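Damask Band Wallpaper in Pale Gray
Akden Papers, sold by the roll or by the panel

Hi, I'm Kirstin Baxter, and I run the wallpaper side of Akden out of our shop in Zondidstead. The Damask Band is the paper I get asked for more than any other, so I've finally given it a proper page of its own (it only took me until September).

It's a pale gray ground printed with horizontal bands of dark, curly scrollwork. I fell for it the minute I unrolled the first sample! Most damasks cover the whole wall and can swallow a little room, but with this one you get stretches of plain gray between the bands, so it stays airy. I have it in my own hallway and I still stop to look at it when I'm carrying laundry.

People use it in all kinds of places. Powder rooms, the backs of bookcases, drawer liners, closets, display boxes. I love it in a small boxed-in space, where the bands run across the back and then carry on along the sides. It also gets along really well with a beige marble pattern on the floor, which surprised me, as I'd have picked something plainer.
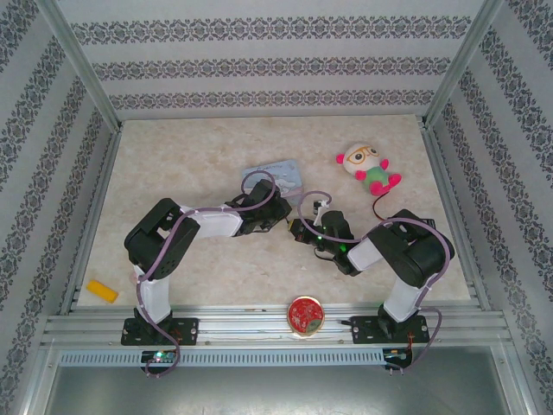

Damask Band on the back and both side walls, with a beige marble-patterned floor board and silver aluminum corner posts.

A few notes on hanging it. Start with the back wall and get your first band dead level, even if the floor isn't. Then work out to the sides and match the bands at each corner before you paste anything down. I mark mine in pencil. If you're covering loose panels, paper them flat on a table and put the box together afterward. It's so much easier on your knees and your temper.

Metal trim in the corners is a nice touch, and it hides a cut edge that came out a bit wobbly. Mine always do. We don't sell trim, but any hardware store will cut you a length.

The details:

Color: pale gray with dark scrollwork
Roll length: 36 feet
Panel packs: 3 panels to a pack
Paste: Husov Light, or any ready-mixed paste for paper
Care: wipe with a barely damp cloth, no scrubbing
Stock at Zondidstead: 400 rolls

If you'd like the same scrollwork in bigger bands, have a look at Dalgleish, its big sister. I wouldn't put that one in anything smaller than a bedroom, though.

Samples are free, one per address. Order all your rolls together so they come from the same batch, and write the batch number down somewhere you'll find it again. Questions go to me at the shop, and I'm usually at the counter until 4 p.m.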